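Cloken desk, the light wood one with the round cable hole. Paid 367 for it in August, used it as a laundry folding table ever since. Never did get around to putting a computer on it.

Short version, good table, buy it if you have the wall space. Longer version below, typing fast, dryer buzzes in 15 minutes.

I do most of the team wash for my daughter's club, white mesh jerseys mainly, and they used to get folded on the bed. Bad for the back. Grethe Vestergaard from the club has the same desk and talked me into it.

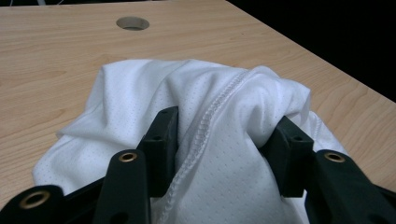

SURFACE AND FINISH

Pale, kind of honey colored, long wavy grain. Smooth enough that mesh doesn't catch, and that was my big worry — the old Espinoza table had a rough spot that pulled threads out of everything. Six months in and no snags yet. Seams slide right over it.

Wipes clean with a damp cloth. Detergent drip left overnight by mistake, no mark. Did get a faint ring from a mug, you have to get down low to see it. My fault.

White stuff shows up fine against it, grey marks and all, so I catch the stains before they go in the drawer. Dark wood would probaly be better for lint. Can't have both.

ROOM TO WORK

Deep enough for a basket on one side and folding on the other. Mine is a green woven one with low sides, from Memari, takes up the left and still leaves me the whole right half. Low sides matter more than I expected, you can just drag things out over the rim and not have to dig. 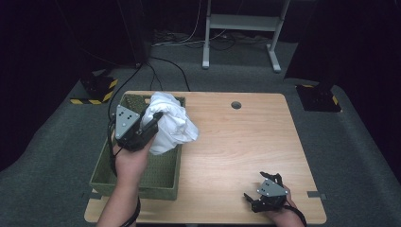

Assembly was 20 minutes with two people. Instructions are tiny pictures, no words, and one bag of screws was labeled wrong. Called the Kostencombe store, they were nice about it, told me which was which. Legs needed tightening again after the first week, fine since.

Cable hole. Useless for me so far. Socks go down it. Would of liked a cap in the box. Thinking about running the steamer cord through there.

Height is right for standing if you're short like me. My husband stoops and complains.

Heavy to move, get help on stairs. Delivery took 6 days and the box had a crushed corner but the top was ok.

Four stars. Would be five with the cap and a decent screw bag. Dryer's going, bye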